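Small lidded pot for one - what are you using?

kettlecorner
11/2/18
My Vavberg pot finally lost its handle. I eat alone most nights and want something small with a lid, plus a couple of plates to match. Budget is tight.

Qianru Su
I bought the mint set at Costache in Clallville. Pot, lid, two plates. No complaints so far.

bent_spoon
Matching sets are a waste. You pay for the color. Get a plain steel pot and use the plates you have.

kettlecorner
I'd still like to see it. Any pictures, Qianru?

Qianru Su
Both from my table:

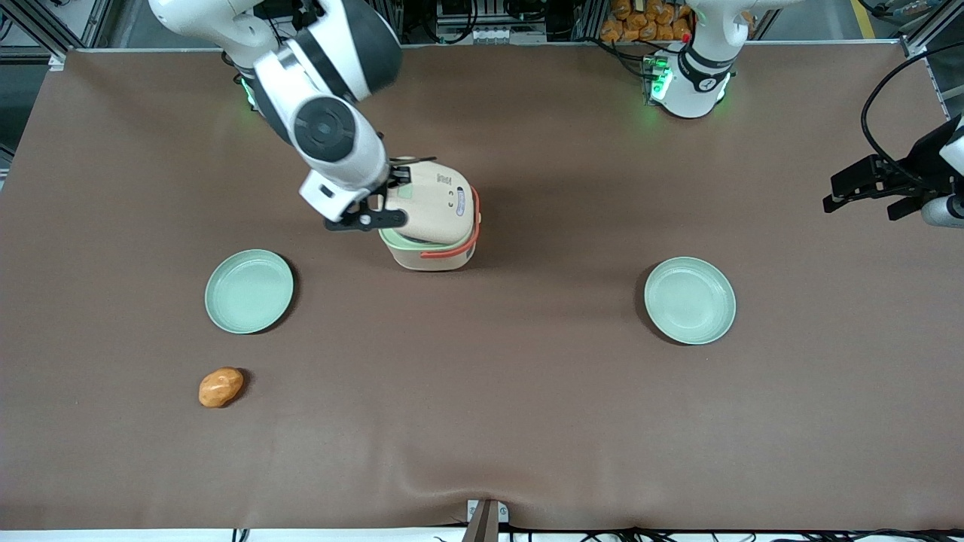
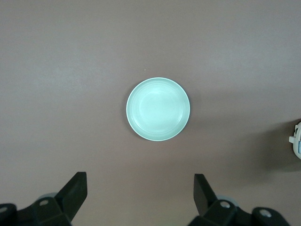
My dinners are mostly a potato or two and some greens, so I never wanted a big pot. The plates have a flat middle and only a slightly raised rim, so I use a bowl for soup. I do like the red handle next to the mint. I keep the set on an open shelf and it gets looked at a lot.

bent_spoon
Light colors stain. Ask me about curry.

Sutulbridge_Pat
Mine is cream too and it hasn't stained in 540 days of use - I kept track for a bet. Baking soda and warm water.

bent_spoon
Fine, but I still say steel.

kettlecorner
Going with the set. Does the lid come separately if I drop it?

Qianru Su
No idea, I'd call the store.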